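Right, I've been promising a thread on learning to bake with my grandmother's sourdough habits for ages, so get the kettle on, this may ramble a bit.

I started in July, which everyone warned me was daft. Warm kitchen, dough running away from you, flour on everything. My starter is called Rolla (my niece named her, I had no say) and she was doubling before I'd finished my breakfast.

First lesson, and it took me far too many flat loaves to learn it: go by the dough and leave the clock alone. The recipe said four hours. In my kitchen that week it wanted less than three, and by four it was soup.

I do 600 grams of strong white and 200 of wholemeal for two smallish loaves. My friend Walid Abou Jaoude swears by more wholemeal and his bread is lovely, but mine goes a bit brick-like if I try it, so I've stopped.

Salt goes in after the first rest. I forgot it completely once and we ate the whole loaf anyway with very salty butter, and my husband still asks for "the plain one"!

Also please don't buy all the gear. I used a mixing bowl and a tea towel for months and the loaves came out fine. The only thing I'd say is worth the money is a decent scraper, mine lives by the sink and I use it for everything.

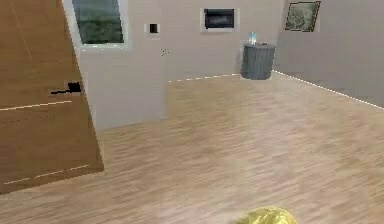

Can you leave the shaped loaves in the fridge overnight? Overnight is fine, and mine have a better flavour for it. Cover them well and bake them straight from cold.

Next time I'll do rye, once I've made one I'd be happy to give to somebody else. Rolla sends her love x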